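Jallstead reúne ejemplos de fruta para enseñar a sus brazos a ordenar

Redacción – 21 jul 2021

Aguacates, manzanas, naranjas. Con eso trabaja desde junio el equipo de Jallstead, que prepara una colección de ejemplos para un sistema de aprendizaje. Objetivo: que dos brazos robóticos aprendan a devolver cada fruta a la bandeja que le toca, sin que nadie programe el movimiento a mano.

El proyecto se llama Piltano y la meta es llegar a 2.000 demostraciones antes de cerrar la primera fase. Cada una es corta – coger una pieza, llevarla, soltarla – y se guarda completa, con las imágenes y las posiciones de los dos brazos. Las que salen mal se guardan también, en carpeta aparte.

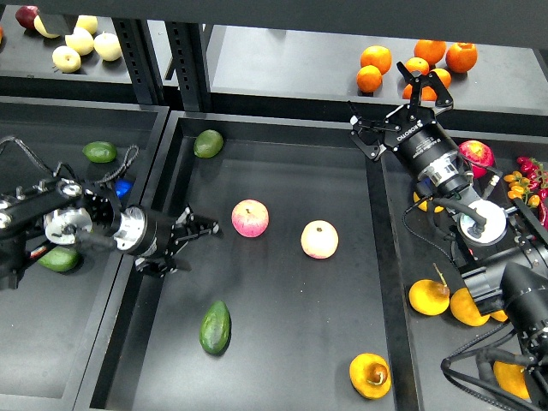 Goel pregunta si no sería más barato hacerlo todo en simulación y ahorrarse la fruta. En Jallstead dicen que lo probaron primero. El simulador sirve para ensayar trayectorias, pero un aguacate de verdad rueda, se hunde un poco si está maduro y no hay dos con la misma forma. Ahí el modelo entrenado solo con datos sintéticos fallaba mas de la cuenta.

De momento mandan personas. Un operador guía los brazos a distancia y el sistema va registrando lo que hace. Turnos cortos, con pausa obligatoria, porque la atención cae y se nota en los datos: movimientos bruscos, dudas, correcciones a medio camino. Una parte de esas dudas interesa conservarla, según el equipo, para que el modelo aprenda a rectificar.

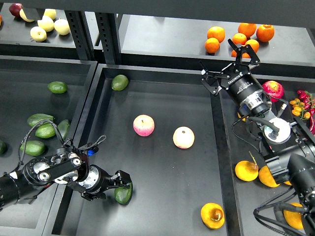

El etiquetado va por otro lado. Tres personas revisan las grabaciones y anotan el tipo de fruta, el inicio y el final de cada agarre y si la pieza acabó en su sitio. Lo que queda dudoso pasa por una segunda revisión. Lento, sí. La herramienta de anotación la pone Bendent, que de paso recibe una copia de las etiquetas para mejorar su propio programa. No han querido dar cifras del acuerdo.

Otra cuestión es el desorden. Si todas las demostraciones arrancan igual, el sistema se aprende la mesa de memoria y no la tarea. Por eso el protocolo obliga a cambiar la colocación cada pocas tomas: piezas fuera de su grupo, frutas giradas, huecos distintos. También se repite a propósito una misma disposición, para comparar como la resuelven operadores diferentes. 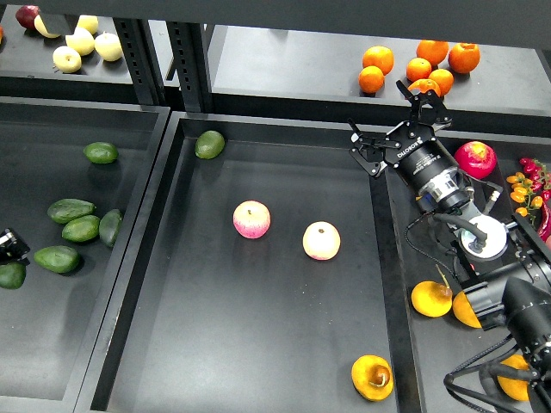 En la última tanda entregada había 77 demostraciones y se descartaron dos, ambas por un fallo de sincronización entre cámaras. El resto pasa ya a entrenamiento. Los primeros resultados con manzanas son aceptables, con los aguacates menos – el color oscuro sobre fondo oscuro complica la detección – y las piezas pequeñas quedan para mas adelante.

Sobre si se publicarán los datos, respuesta a medias. La intención es abrir una parte, sin fecha. Antes hay que revisar los formatos y decidir la licencia.
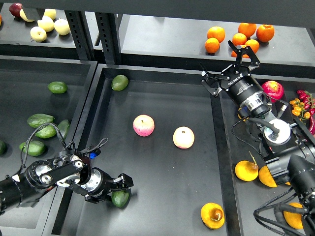

MÁS EN AUTOMATIZACIÓN

Piltano, segunda fase: Jallstead quiere pasar de una pieza por toma a pedidos completos, con ambos brazos trabajando a la vez. El calendario depende de lo que dé el entrenamiento actual. Ampliaremos la información cuando haya fechas.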